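Intro to Fluids for Makers and Cooks
Handout 4: Pouring, Draining and Why Liquids Glug
Instructor: Spyros Rallis
Feb 8, 2024

Welcome back! Last time we got as far as pressure in a standing column of water, and I promised you that the next step would be the fun one. Well, now the water gets to move. Please read this before the kitchen session and bring a pencil, a towel and an empty bottle with a narrow neck (juice or vinegar bottles are perfect).

1. A quick look back

Pressure in a still liquid depends on depth. It does not care how wide the container is, which still surprises me every time I teach it. A tall, skinny tube and a big tank filled to the same level push equally hard on their floors, per square inch. If that sentence bothers you, go back to Handout 3 and do the tube problem again before moving on.

2. How fast does a tank drain?

Poke a hole near the bottom of a bucket and the water comes out at a speed set by the height of water above the hole. For an ideal liquid we write

v = square root of (2 g h)

where g is gravity and h is the height from the hole up to the surface. Look at what is missing: the density! Under this rule salt water and fresh water leave at the same speed from the same height. It is also the speed a pebble would have after falling through the distance h, and I think that is one of the loveliest links in the whole course.

Because of the square root, a bucket four times as deep drains only twice as fast at the start. As the level drops the stream gets weaker, so the last inch seems to take forever. You have all watched a bathtub do this.

Worked problem. The water stands 8 cm above the hole. Then h = 0.08 m, 2 g h = 2 x 9.8 x 0.08 = 1.57, and v comes out at 1.25 meters per second. Try it again with 69 cm above the hole. You should get 3.68 meters per second. If you got 36.8, you left the height in centimeters (we all do it once).

3. Real liquids are thicker than that

The formula ignores viscosity, the inner friction of a liquid. For water in a wide opening, no problem. For honey it is hopeless! Honey in a thin spout is held back by the walls, and the flow depends very strongly on the width of the spout. In a long narrow tube with slow, smooth flow, the amount that gets through per second goes with the fourth power of the radius. Double the radius and you get 16 times the flow. Warming the honey helps a lot too - the viscosity falls quickly as the temperature goes up.

4. The glug

Turn a full bottle upside down. Liquid wants to leave, but the space it leaves behind has to be filled with something, and the only way in for air is the same neck. So the two take turns. Some liquid drops out, the pressure of the trapped air dips, a bubble pushes up, and the cycle starts over. Glug, glug, glug.

Now swirl the bottle first. The liquid spins against the wall, a hollow core opens down the middle, and air can rise through the core while liquid runs down around it. It empties faster and much more quietly.
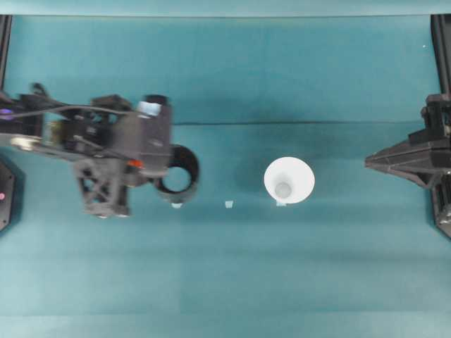 The same traffic jam happens when you fill a bottle through a tight-fitting cone. If the stem seals against the neck, the air inside has no exit and the liquid just sits there looking at you. Lift the cone a little and off it goes! Many have ridges on the outside of the stem for exactly this reason, and they're worth looking for next time you're in a kitchen store.

Powders and grains play by other rules. Dry rice can form an arch across an opening and stop completely, and its flow hardly depends on the depth above. That is why sand makes a good hourglass, with a nearly steady stream from start to finish. We will spend all of Handout 5 on this, so save your sand questions (I know you have them).

5. For the kitchen session

Time your bottle three ways: straight down, tilted so that air can slip in along the top of the neck, and swirled. Run each one three times and write down every result, even the ugly ones. Take the average only at the end.

6. Problems to hand in

a) A barrel has 122 cm of water above its tap. Find the starting speed of the stream.
b) How much water must stand above the tap to give half that speed?
c) A syrup spout is widened from 2 mm to 3 mm across. Using the fourth power rule, by what factor does the flow grow?
d) Sketch the pressure of the trapped air in a glugging bottle over four glugs. Label where the bubble enters.

Show your units on every line, please.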